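A morning at the Janum open lab

I finally made it to the Janum open lab in March, after missing it two years running, and I'm still buzzing. It's a forty-minute ride out from the station, the coffee is terrible, and I would go back tomorrow!

Drita Papadopoulos met us at the door and split us into small groups. Mine got the gripper bench first, which was the one I'd been hoping for. The idea is simple: same arm, same table, same set of toy kitchen things, and you swap what's on the end of the arm and see how your favorite does. Edin Golob runs it, and he lets visitors drive. I got the two-finger gripper with the narrow black fingers and went straight for the mint-green colander.

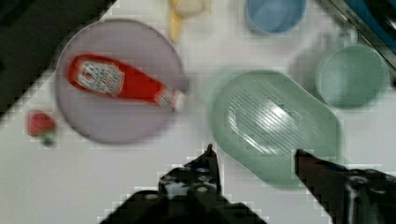
I had assumed the big pieces would be the easy ones. They aren't, at least for me. A wide, shallow bowl gives you a rim and not much else, and you have to make up your mind early whether you're pinching one edge or trying to get a finger on either side. Edin told me to stop staring at the wrist view and look up now and then at the other camera, and that helped a lot. The wrist view is wonderful for the last inch or so, but it smears when you move fast, and it tells you very little about where the rest of the arm is going.

We had two sets of fingers to compare, the Sanovel ones and a softer pair from Wevov. The soft ones were very forgiving on the ketchup bottle (I came in crooked and still got it) but I found them vague on anything thin. For the spatula handle I'd take the stiff fingers every time. Ottmar Baumgart, who was in my group and builds packing lines for a living, thought exactly the opposite, and we argued about it happily all the way through the break.
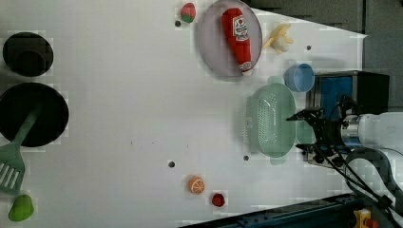
Amra Vukadinović then showed us the controllers. The Lazarević handset has a little dial for speed, and she had us all start at 20 percent, which felt painfully slow for a minute and then felt just right. I tried it at 40 and knocked the strawberry clean off the table. The other option was a pair of levers that copy your hand - great fun, tiring on the shoulder, and much better for turning the wrist while you're still moving in.

After lunch Aiman Ong gave a short talk on the trial log. They're at 877 grasps so far with the stiff fingers and about 800 with the soft ones, and the sheets are pinned up for anyone to read. I spent far too long in front of them. The banana has a whole page to itself.

If you go, sign up for the first slot of the morning and bring a sandwich. I still want another try at that colander with the levers.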